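The fridge corner is finally done!

Dec 18, 2021

So the big silver fridge is in, and I have been grinning at it all week. Regular readers will remember the old one, which hummed so loudly we had to turn up the radio to hear the weather. It went off to a new life in a garage in Drundstead back in July, and we lived out of a cooler and a tiny loaner from my cousin until I could make up my mind. (Making up my mind is my worst subject.)

I wanted two doors, one on top of the other, with the freezer at the bottom. That was the whole wish list! I eat fresh stuff every day and open the freezer maybe twice a week, so why should I be bending down for the lettuce? I found mine at Sandhu, the scratch-and-dent place past the rail bridge, marked down by 200 dollars for a ding on the side I can't even find anymore. Octavio Ríos from the shop drove it over himself and wiggled it into place in his socks so he wouldn't mark the floor. What a guy.

The handles are my favorite part. They're black and upright, and they look so sharp against the silver. I was worried the brushed finish would be too much next to a plain white wall, but I love it. The long white desk with the curvy front edge stayed on the left. I write my shopping lists there, and most of this blog.

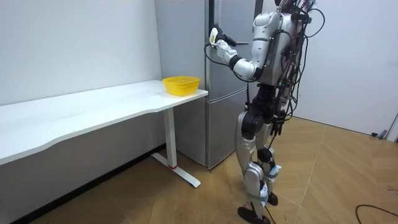 How do you keep fingerprints off a brushed silver door?

Wipe along the grain with a barely damp microfiber cloth, then go over it again with a dry one. I do mine while the coffee brews.

Now, the inside! I went a little overboard with the organizing. The top shelf is leftovers only, in the square Turnau tubs, because they stack and the lids all fit each other (bliss). Eggs and yogurt are in the middle. Jars used to be my downfall, so they've all been moved to a Flaris turntable, and I can spin my way to the mustard without knocking over the capers. I found 3 open jars of the same pickles when I moved everything over. We're having a lot of sandwiches.

The freezer is still a work in progress. I've got soup in flat bags standing up like records, which I'm very proud of, and then a big jumble of peas, bread ends and mystery berries behind them. I'm going to label it all over the holidays. If you have a marker that stays put on a frosty bag, please leave me the name in the comments!

Next up is the wall, which could use a fresh coat of white. I have nearly 70 dollars left in the kitchen jar, so paint it is.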